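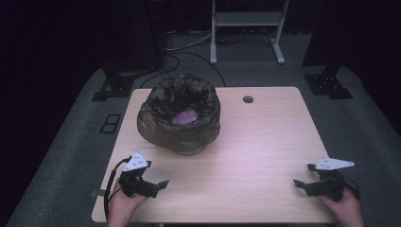
The second half of the Plotard recording grant has gone better than we dared hope when we wrote to you last fall. Eight of the planned ten songs are finished, and the other two only need vocals. Kamil Hudec has thrown out more lyrics than he has kept (the lined bin on the table has a pink-purple lump at the bottom of it, and his notebook is getting thin), but the words that survived are the best this band has had. Dušan Holub, who is producing, played me the rough mix of "Hidus" over the phone and I made him play it again!

Recording

We moved the drums out of the small room at Wukgate after the first two days, as Dalibor Machala felt the cymbals were swallowing everything. The big room costs more per day, so we cut the booking from 14 days to 12 and rehearsed harder beforehand. All the basic tracks were played live, with very few repairs. "Ďurica" is a first take, including the false start, which Matěj Dvořáček begged us to leave in. He was right.

The strings are done too. We had budgeted for a quartet and ended up with a violin and a cello, doubled, and it sounds rougher and closer than the demo did. I like it much more.

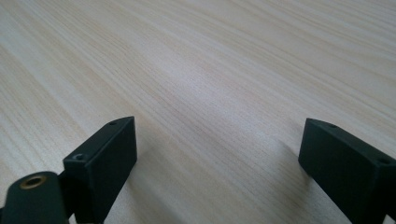 Money

You asked for a clearer picture of spending than we gave in the first report. The grant for this stage was 3000 euros. We have spent 2904, nearly all of it on studio days, the string players and tape. The remaining 96 is set aside for train fares when Kamil comes back to sing. Mastering was never part of this stage and is covered by the band's own account from the summer shows. Receipts are in the folder Matěj shared with your office, sorted by month, with the studio invoices on top.

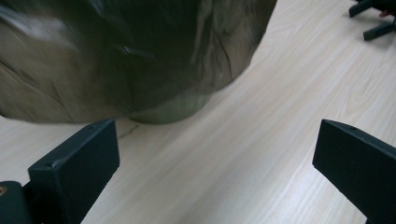
The table at Wukgate, January.

Shows

Three small dates are confirmed for the spring, all in rooms that hold fewer than 200 people. We wanted five. One venue closed for repairs and another has stopped answering, so Dalibor is looking for replacements farther east — he has a good lead on a student club with its own piano. The new songs make up more than half the set already, and rehearsals have been loud and very happy.
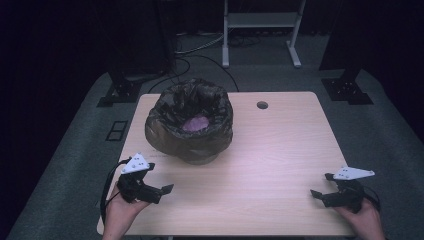

Support acts are still open. We would love to bring a younger band along for all three nights and split the door with them, and if your program has anyone in mind, please send us names and a song or two.

Next steps

Vocals for the last 2 songs start on 6th January. Dušan will mix straight after that, and you will get rough versions of the whole album as soon as I have them. The artwork is behind, and I will chase it myself.

Elsie Mapplebeck, for the band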